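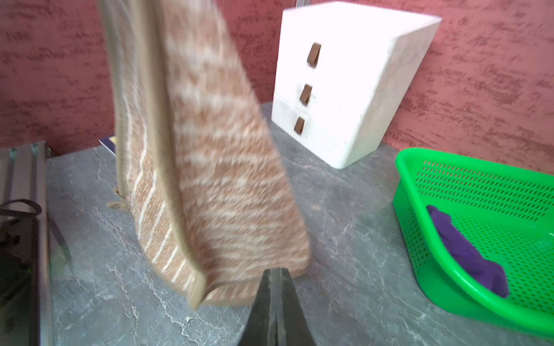
Sharing the middle: setting up zone reservations for two arms in Terari

If you've been following along with these Terari pages, you've already got two arms that will each do as they're told, and you've probably noticed that things go along beautifully until both of them want the same patch of table. Then you get either a protective stop or (my personal favourite) two arms waiting very politely for each other until you go and make a cup of tea. In this one we'll set up zone reservations, which let the planner hand out pieces of the workspace one arm at a time. It's a pleasant afternoon's work, and you don't need to touch your controllers at all.

You'll need both arms calibrated to the same table frame. If you calibrated them on different days, please do it again now, back to back. I skipped this once and spent an evening blaming the planner for an error that lived entirely in an old transform file.

Step 1. Draw the zones

Open zones.yaml and start with just three: left, right and shared. Make the shared zone generous. You want it to cover everywhere either gripper might go while the other one is working, plus a margin of 30 mm on every side. It's tempting to chop the table into a tidy little grid, and I do understand the appeal, but a small grid means a lot of tokens changing hands and a lot of logs to read. Start coarse and split a zone later if you find one arm idling too much.

One thing to watch is the difference between where the gripper is and where the rest of the arm is. Terari checks only the tool point unless you set check_links: true. Set it! Forearms reach across a table much further than you'd think from looking at the target poses. 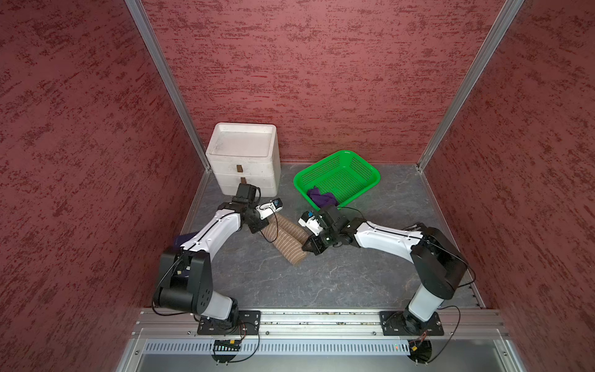

Both grippers low over the table, one at each end of the striped knitwear. A tool-point check on its own won't tell you much about the links behind them.

Step 2. Let soft things belong to two zones

For a rigid object, the planner looks up the centre point, finds the zone and asks for that token. Cloth is harder. A sock lying on a diagonal can have its middle in one zone and its toe in another, so if you go by the centre, the second arm may reach for an end it hasn't got permission to visit.

The fix is to pass the whole segmentation mask to the reservation call. Set footprint: mask for anything in your deformable list, and the planner will ask for every zone the mask touches. Simone Miranda wrote this part of the code, and her advice was to grow the mask by 2 pixels before projecting it onto the table, so a ragged edge doesn't flicker in and out of a zone between one update and the next.

Step 3. Choose your update rate and timeout

Reservations refresh at 20 Hz by default, and I'd leave that alone. The timeout deserves more thought. If an arm holds a token without moving for longer than the timeout, Terari takes it back and sends that arm to its retreat pose. Ours was far too short at first, and slow grasps on fabric kept being interrupted halfway through - very disheartening to sit and watch. We now use 90 seconds while developing and bring it down once a task is behaving itself.

Do check your retreat poses too. Each one has to be reachable without crossing the shared zone, or the arm will ask for a token in order to give one up, and you'll be back to making tea.

Step 4. Add a handoff rule

Sometimes you really do want both arms in the middle together, say for holding one end of something while the other arm takes the opposite end. For that, wrap the two actions in a joint block. The planner then treats both arms as a single robot, plans them in one go, and gives the shared token to the pair.
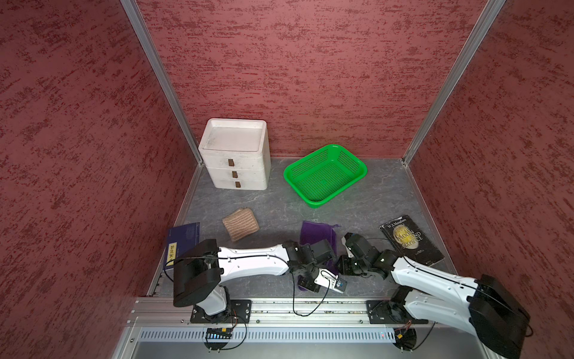 Grippers side by side near the centre, with the purple pouch beneath the left one. This much closeness belongs inside a joint block.

Keep joint blocks short. Planning for both arms at once is a good deal slower, and you lose the nice property that one arm can carry on if the other has a problem. Grasp, lift, place, and then let them go back to their own business.

Step 5. Try it in replay first

Run terari replay with the --zones flag on any log you've already recorded. Every conflict gets printed with the two arms, the zone and the time, and you can colour the zones in the viewer to see what was going on. Work down the list until only conflicts inside joint blocks are left, then try it on the real arms at reduced speed, with a hand near the stop button.

If replay shows the same zone being requested and dropped over and over, go back to the mask setting in Step 2 before you change anything else. Gleice Furtado has put our own zones.yaml in the Paiva folder of the repo, with comments, and you're very welcome to copy it and move the boundaries to suit your table.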